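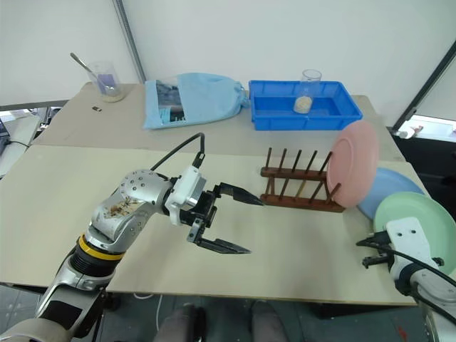 Vol. 60, No. 4, p. 114

**3.2 Where the dishes wait**

Household studies have long treated dishwashing as a chore that ends when the water is turned off. Our respondents disagreed, often at length. Of the 100 households that kept a diary for us in October, most reported more friction over drying and putting away than over washing itself. Washing has a clear owner in most homes. Drying belongs to the air, and the air does not put anything in the cupboard.

Tekin's earlier work on shared kitchens in Gomine called this period "the long drip," a term we kept after failing to find a more dignified one. In his account, a clean plate left on a rack is still public property, open to anyone who wants toast. Once it goes into a cupboard it has a place, and people start having opinions about the place. Byun took issue with this and argued that the rack is itself a cupboard, only one with worse manners. Our diaries side with Byun on weekdays and with Tekin when guests are expected.

Rack material came up more than we had planned for. Owners of wooden racks wrote warmly about them and then, a few pages later, confessed to worrying about mildew. Owners of wire racks wrote almost nothing - a silence we first took for contentment and now suspect was boredom. One diarist in Grikidness gave roughly 1000 words to the question of whether mugs should face up or down, and then changed sides in the last entry.
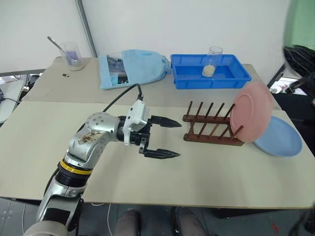 **Figure 3.** Dark reddish-brown wooden dish rack on a pale beige tabletop.

We coded each entry for who emptied the rack and whether they mentioned having done so. The second item proved the more useful. People who emptied it daily rarely brought it up, while those who did it once could usually supply the hour. Section 3.3 takes up the related matter of the single fork, which appeared in the diaries of 60 households and was in no case claimed by anyone.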